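Hand trial at Trerkside puts two makers side by side

29 August 2026

A comparison of robot hands and wrist cameras has reached its halfway point at the Trerkside workshop, where engineers are trying out two makes of hand on the same set of household jobs before choosing one for a home helper robot.

The trial is being run by Trollura, which builds the robot's body and arms but buys in its hands. Its present supplier is Riviere. The second hand in the trial comes from Sonon, a smaller firm that began selling to other robot makers last year.

Each hand is put through 16 tasks. They include setting down plates, folding a towel, opening a drawer, turning a tap and moving fruit from one place to another. Every task is repeated 100 times with each hand, using the same control software and the same lighting where possible. A person with a stop button stands by throughout.

Dong-geon Kwon, who leads the trial for Trollura, said the fruit tasks had taken up more time than planned.

"We thought the towel would be the awkward one," he said. "The towel was fine. The pineapple is heavy at one end, it's rough, and the leaves get in the way of the camera. You can close the fingers and still have it turn on you when you lift."

In the first full run of the pineapple task, the Riviere hand finished 78 of its 100 attempts without a drop or a stop. An attempt counts as finished only if the fruit is picked up, carried and put down without a person stepping in. Figures for the Sonon hand will be given when its own run is complete — the firm asked for a change of finger pads partway through, and the attempts made with the old pads will not be counted.

Riviere's hand is the heavier of the two and closes more slowly. Mr Kwon said that had helped with rough or uneven things, which tend to slip when they are caught too quickly. It was less good with thin objects lying flat, such as table mats and cutlery, and on those tasks the Sonon hand was ahead in early tests.

The other half of the trial deals with cameras. The robot works with one view from the head and another from near the hand, and the team wants to know how much each of them adds. Some tasks are being run with the head view alone, some with the wrist view alone and the rest with both together.

Both views have their problems. From the head, the robot's own arm often hides the plate or cup it is reaching for. The wrist camera gets much nearer to the job but loses focus on anything very close, and the hand itself takes up a good part of the picture. Mr Kwon said the team had tried moving the wrist camera further back along the arm and had put it back again after a week. The new spot made the arm too wide to go into a kitchen cupboard.

Glass has been another difficulty. Reflections from ceiling lights show up as bright spots on a glass tabletop, and the software has at times taken them for small objects. A filter was fitted to the head camera for 2 of the tasks and may be used for all of them in the next round.

Trollura has also changed the way the arm slows down as it nears a surface. Under the old settings, the hand stopped a little high and let go early. The new controller settings bring it down in smaller steps and wait for a change in the load on the wrist before the fingers open. This adds time to each attempt, and the company has not decided if the slower movement will stay.

The same settings are used for both hands. Sonon had asked for its own, but Trollura said that would make the results hard to compare. Separate settings may be allowed in a later round.

Testing is due to finish in October. Trollura said it would publish the task list and the results for both hands, including the attempts that failed, and would name its choice of supplier after that.
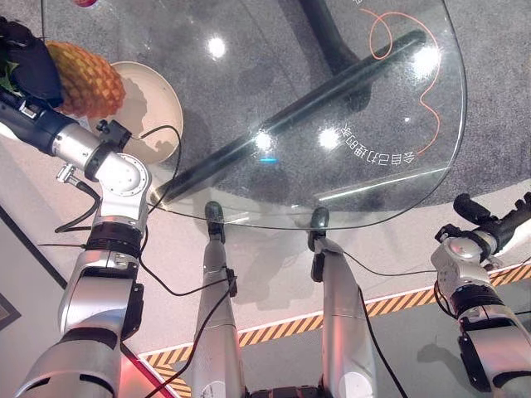
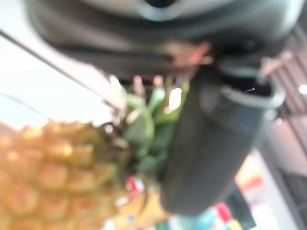

Pineapple handling during the trial, from the head camera (first picture) and from the wrist (second).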